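Appel à participation : agriculteurs et jardiniers pour un essai de semences paysannes de légumineuses

L'association Grodevia cherche des fermes et des jardins pour deux saisons d'essais en plein champ sur le pois chiche, la lentille et la gesse. Précisons tout de suite de quoi il retourne, car les appels de ce genre promettent souvent beaucoup. Nous ne savons pas si les populations que nous distribuons résistent mieux à la sécheresse que les variétés du commerce. On le lit partout, on l'entend dans toutes les foires aux graines, et quand on demande les chiffres, on obtient une anecdote sur le jardin d'un cousin. L'essai sert à vérifier. Si le résultat est décevant, il sera publié quand même.

La collection de départ compte 1590 lots, conservés en chambre froide à Drornent. Après tri, 973 ont germé correctement. Les autres dorment peut-être, ou sont morts ; les étiquettes, elles, sont toujours très belles. C'est parmi les lots viables qu'Ilona Sipos, responsable des semences, a choisi ceux qui partiront chez les participants.

Ce que nous demandons

Une parcelle d'au moins 1000 m² pour les fermes. Pour les jardins, deux planches côte à côte suffisent, à condition que l'une ne soit pas à l'ombre du noyer pendant que l'autre cuit au soleil. Chaque participant sème une population de la collection et un témoin du commerce, à la même date, à la même densité, sans arrosage après la levée. Nous insistons sur ce dernier point. Lors d'un essai précédent, plusieurs parcelles « non irriguées » étaient d'un vert remarquable en plein mois d'août, et il a fallu écarter leurs données.

Il faut aussi noter : date de semis, levée, floraison, attaques visibles, récolte pesée par planche. Une fiche papier est fournie. Une application existe – nous la trouvons médiocre – et son usage reste facultatif.
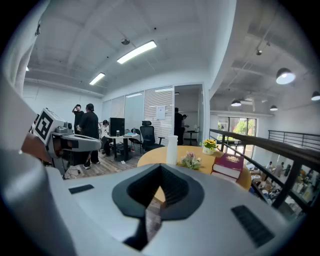
Le dépouillement des récoltes se fera à Drornent, à partir de septembre, et nous cherchons aussi deux personnes pour y prendre part. Le travail consiste à battre les échantillons, trier les graines, les compter et les peser. On nous vante régulièrement des solutions automatiques pour cette étape, et nous en avons vu échouer assez pour continuer à recruter des gens patients. Une pince blanche et gris clair qui se tient à la main, avec son encoche noire en V, ou une autre, grise, surmontée d'un cube à motif noir et blanc et d'une petite caméra, ne nous dira pas si une lentille est bruchée. Un œil exercé et une bonne lampe y arrivent assez bien. Ces deux postes sont rémunérés au SMIC horaire, à temps partiel, pour la durée du dépouillement. Aucun diplôme n'est exigé. L'allergie aux poussières végétales, en revanche, est un vrai obstacle.

Ce que nous offrons aux participants

Les semences de l'essai, témoin compris, et leur envoi. Une visite de parcelle par saison, assurée par Rania Harb, agronome, qui répondra aux questions et vérifiera au passage que les planches sont bien là où la fiche les situe. Les résultats complets, parcelle par parcelle, avec les noms masqués pour ceux qui le souhaitent. Un forfait couvre les frais de pesée et de renvoi des échantillons.

Nous n'offrons ni label, ni autocollant, ni autorisation d'écrire « semence climatique » sur un étal de marché. La coopérative Trelum, qui prête la batteuse, a accepté par écrit de ne pas citer l'essai dans sa publicité avant la publication.

Qui peut se proposer

Fermes en conventionnel ou en bio, jardins partagés, lycées agricoles, particuliers. Nous manquons surtout de sols calcaires superficiels et de parcelles situées au-dessus de 600 mètres. Les convaincus sont bienvenus, les incrédules un peu plus encore : leurs fiches sont souvent mieux remplies. Les personnes qui vendent elles-mêmes des semences de ces trois espèces peuvent nous écrire, mais leurs parcelles seront analysées à part.

Comment répondre

Envoyez une page au maximum indiquant la commune, la surface, le type de sol si vous le connaissez, les cultures des deux dernières années et l'accès éventuel à une balance correcte. Pour les postes de dépouillement, ajoutez vos disponibilités à l'automne. Inutile de joindre une lettre sur votre attachement à la biodiversité.

Courrier : Grodevia, appel légumineuses, ferme Bélanger, Drornent. Les réponses partent avant la fin du mois de janvier, y compris lorsqu'elles sont négatives.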